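Siebe Vermeulen and the Cruzado he won't sell
Mar 2, 2023

Cold unit, strip light, kettle already on. Siebe Vermeulen has his arm down the back of a Skedell straight-six when I arrive and doesn't take it out to say hello. "Dropped a washer," he says. "Give me a minute." It takes ten.

The car is a Cruzado, the long-wheelbase estate, one of the last with the column change. He bought it from a farm sale 30 years ago, no engine, hens in the back. "I only wanted the doors. I had a saloon at the time and the doors were the same. Then I got it home and the floor was better than the saloon's floor."

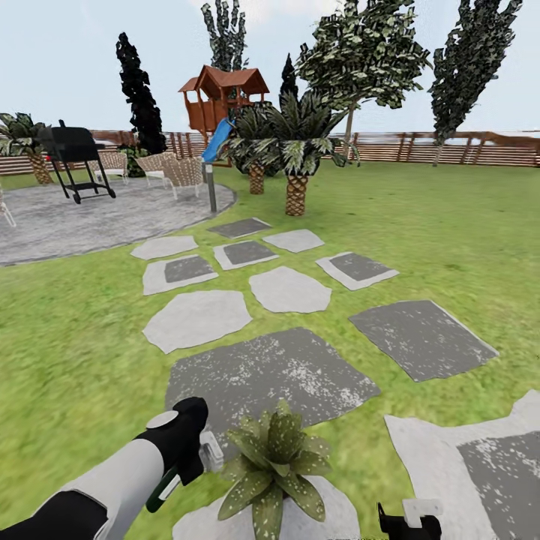
So the saloon went for parts and the estate stayed. First job was the sills. Then the rear arches, which he made himself out of flat sheet, twice, becuase the first pair came out a different shape from each other. The engine came later, out of a Furex van. Same block, different sump. "You have to swap the oil pick-up as well. I found that out on the motorway."

He still winces.

Paint is the factory green. It was mixed by Jeanine Leemans from a scrap found under the dashboard trim, where the sun had never got to it. Four coats, flatted by hand. He did the bonnet in July and got flies in it. 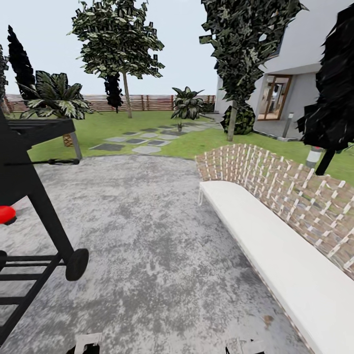
Is it hard to find parts for a Cruzado now? Mechanical bits are fine, he says, the vans used most of them. Glass and rubber are the trouble, and the tailgate seal is the worst of the lot. He waited eight months for his and it was two inches short.

He drives it, mind. Shops, the tip, the Trostel hill climb every summer, where it has never finished higher than fourth from last. Second gear jumps out under load so he holds the lever in with his knee. "Works fine. Looks odd."
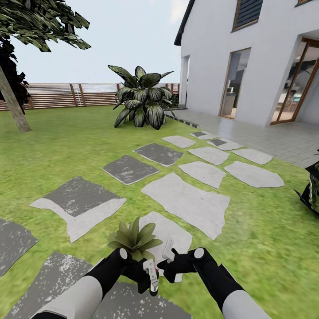 Joris Desmet thinks he should fit a later gearbox and be done with it, and told me so by phone that evening: the five-speed goes straight in, the prop needs shortening, a weekend's work, and Siebe has been told this every year. Siebe has indeed been told. "It's not a five-speed car," he says, and that's that.

Offers? Plenty. Ruben Groen left a note under the wiper at a show with a figure on it. A good figure. Siebe kept the note, it's in the glovebox with the spare fuses.

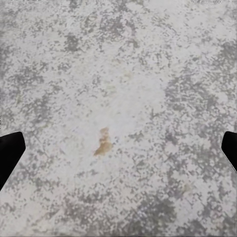
Next up is the carburettor, which has a flat spot just off idle and has done for ages. He wants to strip it over a weekend and lay it all out in order. The bench won't do, too dark and too oily, you'd never find a jet on it. Better a pale speckled top like the one in the picture, he reckons, though even there a small brown thing shows up and a grey one would vanish into the flecks. An old white sheet then. Hanneke Vandenberghe has promised him a gasket set, if she can find wich box it's in.

The washer, by the way, was in his sleeve.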